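Notes from the Kostari Fund

The spring appeal closed in May, and we have a number to report. 171 of you gave, most of you in amounts that would not cover a decent pair of work boots, and together you put 68 people through the first term of the Aguiar trades course. We had planned for fewer. The spreadsheet had to be widened, an event that passes for drama in this office.

For anyone new to the list: the Fund pays the parts of job training that grants tend to forget. Tuition usually gets covered by somebody. Bus fare does not, and neither do the licensing exam, the second attempt at the licensing exam, the safety glasses, or the babysitter on exam night. Our average award this term was 140 dollars. You would be surprised how often a career in heating and cooling hangs on 140 dollars and a ride across town.

We also learned some things about our own application form. It asked for a home address four separate times. It asked for "other names used" and gave a space big enough for three letters. One applicant filled in the box marked "For Office Use Only" with a polite note saying she hoped the office was doing well. (It is, thank you.) The new form is two pages long and was tested on people who had never met us and owed us no kindness.
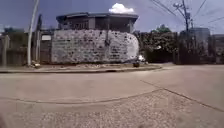
Two pages is still one too many, according to Sakine, who finished the welding track last year and now gets our drafts before the board does. Her view is that anyone working nights will fill in a form on a phone, on a break, with one thumb, and that any question we can't explain out loud in a single breath should go. She has struck out the essay. The board would like it noted that the board was fond of the essay.

So the essay is gone, and in its place is one line: "What do you need, and by when?" The answers so far have been shorter than the essays and a good deal more useful. Several people simply named a bus pass.

Summer plans are modest. Kultisis Hall is letting us have the downstairs room for evening study sessions, with coffee of a quality we are not prepared to discuss in print. We need tutors who are comfortable with fractions and calm about other people's fractions. We also have 712 dollars left in the exam fee pot, and it will not last past the first round of electrical tests.

If you gave in the spring, you've done your part and may skip this paragraph with a clear conscience. If you meant to and the envelope is still on the refrigerator under a magnet, the envelope remains valid. Checks should be made out to the Kostari Fund, spelled however you like. The bank has seen every version by now.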